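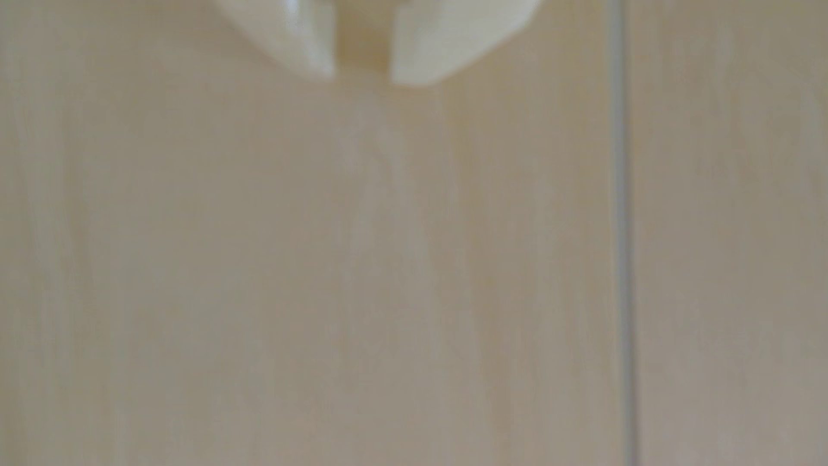

Soledad Valdovinos wrote in last week to ask whether I was ever going to finish the story of the sourdough starter, and didn't I know it was rude to leave people hanging since April. She's right, and I'm sorry, Soledad. I got busy with the garden and then with my mother's hip, and the bread sort of slid down the list.

Home About Recipes Letters Archive Search

So, where was I? I had killed the first one. I'd kept it on top of the refrigerator, and our refrigerator runs warm up there, and by the end of the second week it smelled like nail polish remover. I fed it and fed it and it only sulked. I finally scraped it into the compost one evening and felt much worse about it than I should have over a jar of flour and water.

The second one came from Toàn Trương, who got his from an aunt in Wonthorpe, and she's kept hers going for 44 years through two house moves and a flood. He handed it to me in a jam jar with a note taped to the lid that said "feed at 6, don't fuss." I have fussed, of course. I named it Flernuder, which is a word my kids made up in the back seat years ago and which has been waiting for something to belong to ever since.

I'll tell you what I do now, in case it helps anybody. Every evening at 6 I throw out most of what's in the jar (or save it for pancakes – more on those another time) and give what's left equal weights of flour and water. I use the plain flour from Piltero, the little mill shop out past the feed store, and I mix in a spoonful of their rye when I remember. Then it goes on the pantry shelf, well away from that refrigerator, and I try to leave it alone.

For one loaf I take 300 grams of water, a good big scoop of starter, enough flour to make a shaggy dough, and salt. I wish I could be more exact with you about the flour, but it changes with the weather and I go by feel. I fold it a few times before bed and let it sit in the cool room for 12 hours. My grandmother would have laughed at the cool room, by the way. Her whole house was a cool room!

The first loaf was flat as a hat. The second was better, though my husband needed the big knife. The third one I took next door to the Huỳnh family while it was still warm, and their youngest ate the heel standing up on the porch in her socks, butter on her chin, telling me all about a spelling test. I've baked every week since.

Soledad, if you want some, send me a jar with a lid that fits and I'll fill it. I still owe you for the quince jelly.

Filed under: Bread & Other Slow Things

This site uses cookies to remember your preferences. Accept | Learn more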